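Gotus handover set: read me first

Hello, and thanks for downloading this! Gotus is a set of recordings of two robot arms passing a foam block to each other over a blue cloth. It was put together by the robotics club at Sandoval College in Plolport, mostly after lessons and quite often after the vending machine had run out. If you only want to get something playing on your screen, skip down to Getting started. If you're thinking of training anything on it, please read the bit called Things that will trip you up, as it will save you an evening.
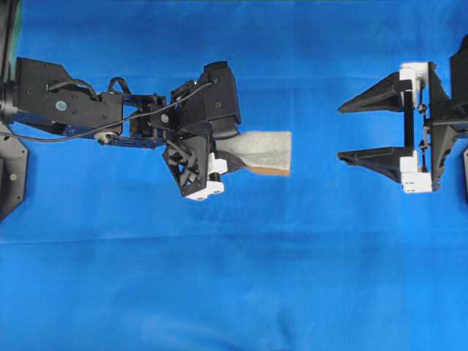
Words by Brisa Mendoza, Sandoval College Robotics Club
Checked by Iraís Ibarra. Last changed in July.

The job sounds very easy when you say it out loud. One arm has the block, the other arm takes it, the first arm lets go. We picked it for the Posberg schools' challenge, where the theme was "two hands", and I remember thinking we'd be finished by half term and could spend the rest of the year on something with wheels. We were not finished by half term! Passing a soft thing between two grippers is fiddly. If the taker squeezes before it's lined up, the block twists. If the giver lets go early, the block is on the cloth and you start again.

What's in the folder

There are 2,000 episodes. An episode is one go at the handover, from the moment the driver presses the pedal to the moment they press it again. Inside each episode folder you'll find:

the video from the head camera
the video from the side camera
a file of joint positions for both arms, called joints
a file of gripper openings for both arms, called grips
a short text file called notes, which is sometimes blank

The notes are whatever the driver felt like typing afterwards. Some are really useful ("taker came in too low, pushed block backwards, recovered"). Others say "meh". We talked about tidying them and decided to leave them as they were typed, apart from taking out people's names and one rude word.

Each episode also has a result: passed, dropped or stopped. Passed means the taker had the block and the giver had let go by the end. Dropped means it fell at any point, even if the driver picked it up again and finished nicely. Stopped means somebody hit the stop button or the software fell over. I'd have liked a separate word for "dropped but rescued", and if we did it again I'd add one, but by the time I thought of it we had far too many done to go back through.

Who drove

There were 18 of us driving over the season, all students at the college, and each person has a driver letter code in the index file. We shuffled the codes so they don't follow the register. Please don't try to work out who is who. You can spot the styles fairly quickly once you've watched a few, all the same. One driver comes in fast and brakes at the last moment, another creeps up on the block as if it might run away, and a couple of people clearly prefer giving to taking. If you're after smooth, boring examples, the index has a column for how long each episode lasted, and sorting by that gets you most of the way.

Everyone had a practice spell before their goes were saved. I say practice, it was mainly Iraís standing behind you saying "smaller movements" until you made smaller movements. She runs the club and teaches electronics, and she built the timing box that keeps the videos and the joint files in step, so if you enjoy having things line up then she's the one to thank.

How we recorded it

Two arms, facing each other, each steered with its own hand controller. In most sessions one person drove both. The cloth stays down the whole time, and it does crease and shift a little, which we decided was fine. The block is soft on one side and has a tan backing on the other, and we didn't insist on which side had to face up at the start.

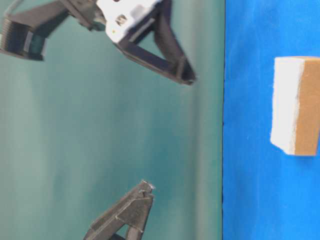
The starting position caused the longest argument of the whole project. Half the club wanted the block put in exactly the same spot each time, with tape marks, so that results could be compared properly. The other half (me included) said that a robot trained on one spot only learns the one spot. We ended up with both. Episodes with "set" in the name use a fixed start, and episodes with "free" in the name start wherever the person resetting the block happened to put it. Do look at them separately before you mix them. A model that looks brilliant on the set ones can be completely lost on the free ones, and I have the printouts to prove it.

There's a held-out folder too, with 90 episodes in it. They aren't part of the 2,000. Nothing in there was used for tuning any of our own models, and it would be lovely if you kept it that way, because the Posberg judges score from the same folder and we'd like the numbers to mean something next year.

Getting started

Unzip everything into one place and keep the folder names as they are. The viewer is called gotus_look and it runs from the command line. Give it an episode name and it plays both videos with the gripper openings drawn as two wiggly lines underneath. Space pauses it. The left and right arrow keys step through, and Q quits. That's the whole manual!

If the viewer complains that it can't find the index, you've probably opened it from inside an episode folder. Go up one level and try again. If it complains about anything else, send us the message it prints and we'll have a look, though in exam season we can be rather slow.

For training, gotus_load gives you the joints and grips as plain arrays, already matched to the video. You can ask for one camera or both. We got further with both, but the one-camera version fits on the older college laptops and makes a good first go.

Things that will trip you up

Left and right always mean left and right as the head camera sees it. The side camera has its own opinion about which way is which, so please don't name anything after what you see in the side video. I did that in my first script and spent a whole evening teaching the wrong arm to let go.

Gripper opening runs from zero, shut, to one, fully open. Because the block is soft, a gripper holding it doesn't sit at one tidy value. It depends on how hard the driver squeezed and where along the block they grabbed. If you write a rule such as "below this number means holding", test it on several drivers first.

In seven episodes the side video stops before the joint file does. They're listed in a file called short_side. The head video is fine in all of them, so we kept them in, and the loader skips the side view for those unless you tell it otherwise.

Arms get moved, bolts get tightened, and things on the ends of arms get fiddled with by people who can't leave them alone. The index has a session column, and anything within one session was recorded without changes to the setup. Between sessions we make no promises.

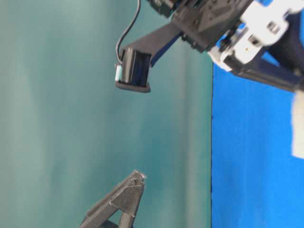

The light is another one. The club room has windows down one side, and early sessions were recorded with the blinds wherever the last class had left them. Later on we started closing them before switching anything on. You can filter by this as well, there's a column called blinds with up, down and dunno.

What it's good for, and what it isn't

We made it for learning from demonstration, and that's what it does best. It's also been handy for smaller projects. A couple of our younger members used only the gripper files to guess whether an episode would end in a drop, with no video at all, and did better than I expected. Somebody else used the notes files for an English language coursework piece on how people describe mistakes, which I thought was a great idea.

It isn't much use if you want variety in objects. The job is always the same foam block job, over the same sort of background, with the same pair of arms. A model that manages it here has learned to manage it here, and I wouldn't let it near a cup of tea. It also isn't a fair test of which driver is "best", so please don't make a league table. We did make one, briefly, and it was bad for morale.

Sharing and credit

You can use Gotus for schoolwork, club projects and research, and you can pass it on as long as this read me goes with it. If you publish something, please write "Gotus handover set, Sandoval College Robotics Club, Plolport" somewhere sensible. If you'd like to use it in a product you're selling, ask Iraís first.

No faces or voices should be in any of it. We recorded without sound, and we went through both cameras looking for anyone who'd leaned in. If you find one we missed, tell us the episode name and we'll pull it from the next release.

Changes since the last version

Fixed the swapped driver codes in the second batch (sorry!)
Added the blinds column
Added short_side
The viewer no longer crashes when the notes file is blank
Spelling of "received" corrected throughout the index, so if your script was looking for the old spelling it will need changing too

Still to do

The rescued-drop label, if enough people want it. A smaller download with a handful of episodes in it, for schools with slow internet. I'd also like a proper drawing of the table layout with measurements on it. There's one on the club whiteboard with "do not rub out" written next to it, and I'll copy it up neatly and put it in the docs folder with the next release.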